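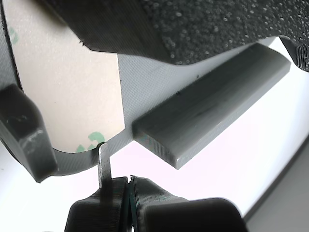 How many examples does a learning system need before it can peel the backing off a bit of sticky tape?

More than you would guess, and it depends far less on the total than on how different the examples are from one another. I'd take 202 varied goes over 2000 that all look the same.

By Riet Postma
August
16 comments

I've been banging on about this to anyone who'll sit still, so I may as well write it down. I spend a good part of my week driving robot arms through fiddly little jobs so that a model can learn from the recordings, and the job I keep coming back to is tape. Double-sided tape, stuck to a printed part, with a paper backing that has to come off. You've done it with a thumbnail while thinking about lunch. Now try it with two hard fingers and no feeling in either of them!

What gets me is how the effort is talked about. Somebody at a meetup will say they've got so many hours of data, and everyone nods, and I want to put my hand up and ask what was in the hours. Was the strip always on the same side? Did the operator always start at the same corner? (I do this. I have a favourite corner, and I have to be told off for it.) A model fed on my favourite corner will be marvellous at my favourite corner and hopeless everywhere else. 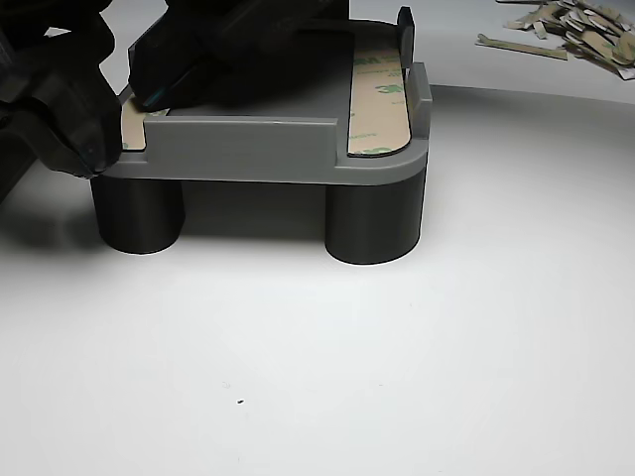

The fixture at the tape stage, with old backing strips off to the side.

My friend Ans Bakker, who used to run a packing line at Skanden, thinks I'm fussing. Her view is that people learn by repetition, so let the machine have repetition, and she trained plenty of new starters that way. Fair enough, but her new starters turned up with twenty-odd years of opening parcels behind them. They knew what paper does when you tug it. The arm doesn't come with any of that, so it has to be in the examples, and that includes the ugly ones: the slip, the second try, the strip that tears halfway and leaves you a mean little triangle to get hold of.

Which brings me to my real grumble. We throw the ugly ones away! At Paltatley, where I first learnt to drive a pair of arms, anything with a fumble in it was binned at the end of the day. The set that was left looked lovely. It was also a record of somebody never making a mistake, and a system trained on that has no idea what to do once it makes one. I'd keep the fumble, provided the operator recovers, and I'd label it so whoever trains on it later can decide for themselves.
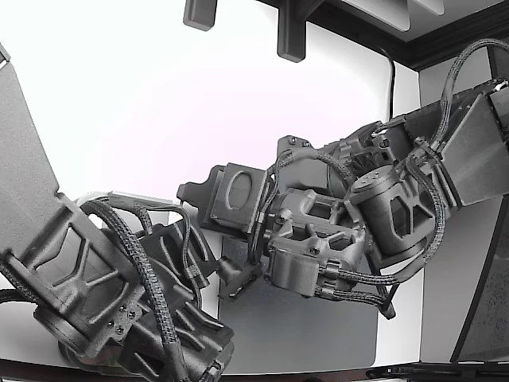
Both arms at close quarters over the mat.

Two arms make all this harder, by the way, and I think more interesting. One hand steadies and the other pulls, or they swap, and half the skill is in keeping them out of each other's road. Five of us driving the same task will come up with five different ways of sharing it out. I used to think we should agree on one. These days I'd let everyone carry on as they like, within reason, and write down who did which.

It's slow, I grant you, and there are afternoons when I'd happily never see a strip of tape again. But if you're paying for this sort of work, please stop asking only for the count. Ask to watch a dozen of them, picked at random, and include a couple that went badly.

43 shares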